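Parkley abrirá en junio un centro de reparación y préstamo de objetos del hogar

9 de abril de 2023

La ciudad de Parkley tendrá desde el mes de junio un lugar donde los vecinos podrán reparar sus pequeños aparatos y también tomar prestados los objetos que se usan pocas veces al año. El centro ocupará la planta baja del antiguo mercado de Flerby, cerrado desde la reforma de la plaza, y será gestionado por la cooperativa Kalinowski, que ya lleva un servicio parecido en la vecina localidad de Drondau.

El ayuntamiento publicó el acuerdo la semana pasada. La cesión del local es por dos años, con posibilidad de prórroga, y la cooperativa no pagará alquiler durante este período. A cambio debe mantener abierto el centro un mínimo de 17 horas por semana y ofrecer una parte de sus servicios sin coste a las familias inscritas en los servicios sociales del distrito.

La idea no es nueva en la comarca. En Drondau, el servicio comenzó en un garaje, con una mesa y un armario de herramientas, y después pasó a un local más grande junto a la estación de autobuses. Según la memoria anual de la cooperativa, el año pasado se registraron allí 2247 préstamos. Los objetos más solicitados fueron las taladradoras, las escaleras plegables y las máquinas para limpiar alfombras. También se prestaron muchas sillas y mesas para fiestas familiares, sobre todo en los meses de verano.

Un barrio que perdió sus talleres

Flerby fue durante mucho tiempo un barrio de oficios. En las calles detrás del mercado había zapateros, relojeros, un afilador con tienda propia y dos talleres donde se arreglaban radios y planchas. Casi todos cerraron cuando sus propietarios se jubilaron. Hoy, quien quiere cambiar el cable de una lámpara debe ir hasta el polígono comercial, al otro lado del río, y muchas veces recibe como respuesta que es más barato comprar una lámpara nueva.

La asociación de vecinos pidió hace tiempo que el mercado vacío tuviera un uso para el barrio. Se habló primero de una sala de exposiciones y más tarde de un gimnasio, pero las dos propuestas quedaron sin financiación. En una consulta hecha entre los residentes, el taller de reparación fue la opción más votada, con el 55 por ciento de los votos, por delante de una biblioteca infantil y de un aparcamiento para bicicletas.

No todos están de acuerdo con la decisión. Algunos comerciantes de la plaza temen que el préstamo de herramientas reduzca sus ventas, que ya son débiles desde la apertura del polígono. La cooperativa ha respondido en una nota que en Drondau sucedió lo contrario en el caso de la ferretería, donde los usuarios compran los tornillos, la cola y los cables que necesitan para terminar el trabajo. Los comerciantes han pedido, de todas formas, una reunión después del verano para revisar los efectos del proyecto.

Cómo va a funcionar la reparación

El taller no será una tienda donde se deja el aparato y se recoge al día siguiente. La persona que trae el objeto se queda en la mesa y participa en el arreglo, con la ayuda de un técnico. De esta manera, dice la cooperativa, el usuario aprende a abrir el aparato, a limpiarlo y a reconocer una avería sencilla. Para quien no puede quedarse, por motivos de salud o de trabajo, habrá una lista separada y el plazo será más largo.

Se aceptarán tostadoras, batidoras, lámparas, ventiladores, aspiradoras, juguetes con pilas y máquinas de coser. También ropa, bolsos y muebles pequeños que se puedan transportar a mano. No se aceptarán hornos de microondas, calderas ni aparatos de gas, que según las normas del centro deben ir a un servicio autorizado. Los teléfonos y los ordenadores quedan por ahora fuera, aunque la cooperativa estudia abrir una mesa para ellos un día al mes.

La mano de obra será gratuita en la primera visita. Las piezas las paga siempre el usuario – salvo las que proceden de otros aparatos desmontados, que se guardan en el almacén y no tienen precio. Si la reparación no es posible, el propietario puede llevarse su objeto o dejarlo para piezas, y en este segundo caso firma una hoja sencilla de entrega.

El préstamo, con tarjeta anual

Para usar el servicio de préstamo será necesario tener una tarjeta, que se pide en el propio centro con un documento de identidad y un justificante de domicilio. La tarjeta vale un año. Cada persona puede llevarse hasta dos objetos al mismo tiempo, por un plazo máximo de una semana, y renovar una vez si no hay otra reserva. Los retrasos no se castigan con dinero. Quien devuelve tarde pierde durante un tiempo el derecho de reservar, aunque puede seguir usando el taller.

Los objetos grandes, como las escaleras y las máquinas para alfombras, deben reservarse por teléfono o en el mostrador. Los pequeños se eligen en las estanterías. Cada uno llevará una ficha con las instrucciones y con la lista de accesorios, y al devolverlo se comprueba junto con el usuario que no falta nada. En Drondau, las pérdidas más habituales son los cargadores y las brocas.

Donaciones antes de la apertura

Para llenar las estanterías, la cooperativa recogerá donaciones durante las próximas semanas en la entrada lateral del mercado. Se piden objetos limpios, completos y en uso. Interesan de manera especial los utensilios de cocina de tamaño grande, las herramientas de jardín, las maletas y los juegos de mesa. No hacen falta más libros ni vajilla, porque el almacén de Drondau tiene bastante para los dos centros.

Las cosas pequeñas se pueden entregar en una caja abierta, sin envolver. Las que tienen cable deben traerlo atado. Si el aparato conserva el manual, conviene incluirlo, aunque esté en otro idioma. El personal puede rechazar una donación si no tiene espacio, y en este caso dará la dirección del punto limpio más cercano. 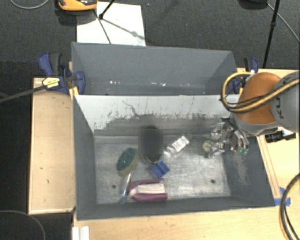 Horarios y accesos

El centro abrirá de martes a sábado. Los martes y los jueves el horario será solo de tarde, para facilitar la visita después del trabajo, y el sábado solo de mañana. Los miércoles y los viernes estarán reservados en parte para los grupos escolares y para los cursos, de modo que la cooperativa recomienda llamar antes de venir con un aparato.

La entrada principal estará en la plaza, por la puerta de arcos del mercado. Esta puerta tiene tres escalones y el ayuntamiento ha prometido una rampa antes de la apertura. Mientras las obras no terminen, las personas con silla de ruedas o con carrito de niño pueden usar la entrada lateral, que está al nivel de la calle. El autobús que une Drondau con Parkley tiene parada delante de la plaza, y hay un espacio de carga y descarga para quien trae un mueble en coche.

Cursos para el otoño

El acuerdo incluye también un programa de cursos breves. Los primeros serán de costura básica, de mantenimiento de bicicletas y de pequeñas reparaciones eléctricas. El curso de electricidad pide una edad mínima de dieciséis años, y en los otros dos los menores pueden participar acompañados de un adulto. Los grupos serán reducidos y la inscripción se hará en persona, por orden de llegada.

La cooperativa quiere añadir más adelante un curso de afilado de cuchillos y tijeras, en recuerdo del oficio que tuvo tanta presencia en estas calles. Para ello busca todavía una piedra de agua en buen estado – puede ser antigua – y una persona con experiencia que quiera enseñar algunas tardes. Los interesados pueden dejar su nombre en el buzón de la entrada lateral, donde está también disponible la lista completa de los objetos que se aceptan en donación.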